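PRESS RELEASE — for immediate use
Sun 28 June

Girer ferry link to run all winter for first time

Furnival Boats will keep the Girer to Surnau passenger ferry going right through the winter this year. First time ever. Until now the boat has stopped at the end of the summer season and people in Surnau have faced a 17 mile drive round by the bridge.

Winter timetable in brief: first boat from Surnau 7.10am, last boat back from Girer 6.40pm. Hourly in between, except Sundays, when it's every two hours. No sailings on Christmas Day or Boxing Day. A shorter timetable for the rest of the last week of December will be out nearer the time.

The Jendel, which carries 70 passengers, will do the winter work. Heated cabin, new seats, space for bikes on the back deck. Prams welcome. Dogs too, on a lead please.

Why now? More than 1,000 people signed the request handed in at the Girer ticket office in spring, most of them asking for a boat they could use for work and college. We also had a very good summer last year — 4,000 passengers in the busiest week — and that has helped pay for the extra crew.
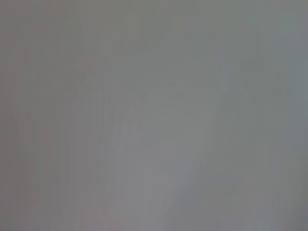 Fares and passes

Single fares stay the same as summer. Under fives free. A new winter pass goes on sale at both landings and covers as many crossings as you like, seven days a week. Summer pass holders get money off when they swap, bring the old card with you. Passes can't be shared.

Tickets can be bought on board, card or cash. Groups of ten or more should ring ahead so we can make sure theres room.

Bad weather

The boat won't sail in high winds or thick fog. Decisions will be made by 6am where possible and put on the website and on the boards at both landings. If the last boat is cancelled, a bus will run from Girer by the bridge road and ferry tickets will be accepted on it.

Notes for editors

Furnival Boats has its office at the Girer landing. The full winter timetable will be be available there from next week. Press calls to the office please, weekdays 9am to 4pm — ask for the press desk.

Ends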